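Household Textiles, unit 3: Folding and flattening small cloths
Notes to accompany the session of 9th February

Most folding guides assume a cloth with straight edges and square corners. Crinkled gauze seldom has either. The Vanero leaflet tells you to "smooth until flat" before the first fold, and I would treat that with suspicion. The puckering is part of the weave or finish. Press hard enough to remove it and you have stretched the cloth, usually more one way than the other.

For the exercise, lay the white cloth on the bare tabletop and look at the edges before touching a corner.
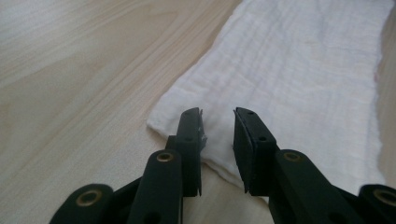 Lesego Cele objected that a cloth which never lies flat can't be folded accurately, so why bother with corners at all? A fair point, and one the leaflet dodges. My answer is that corners only need to meet - the edges between them may wander a little.

Claims to test at home:

Koreck method: halves, then thirds. Tidy on plain cotton, bulky on gauze.
Tamiru method: roll from one corner. Said to prevent creases. I have seen no evidence of this, and a crease hardly shows on crinkled cloth anyway.

A scattered print is often recommended as a guide for lining up folds. Try it before you believe it. Flowers facing in different directions give you no line to follow.
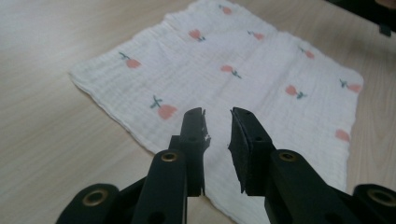 Fig. 2. Crinkled cloth with coral-pink flowers, laid diagonally.

For next time: fold one gauze cloth by each method and bring both, unpressed.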